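Paltix finger set from Allport: worth it for gear assembly?

Last updated: May

We run 2 arms on a gear-to-plate job. Does the Paltix set, with the rough black pads, hold small steel spur gears squarely?

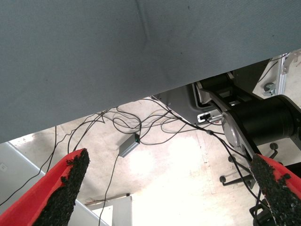
Seppälä: Which pads, the standard or the coarse?

Coarse. Allport's listing gives no tooth size.

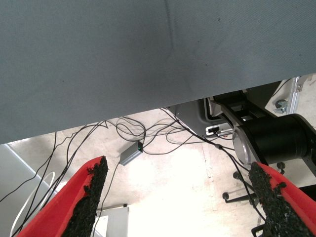

The Lullum set costs less but its pads are glued on.

Reply 1
Fine for us. Set the grip force low and close on the teeth, bore upright.

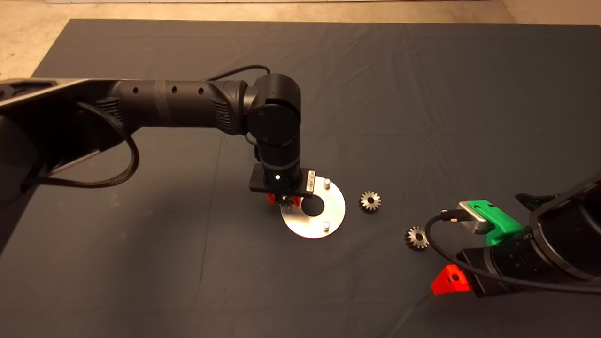 Check jaw alignment after every pad change. Ours needed 2 shims.

Reply 2
Get Lullum, cheaper.
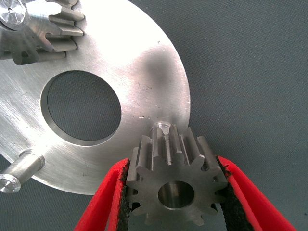
Pinion held between the padded fingers, beside the disc rim.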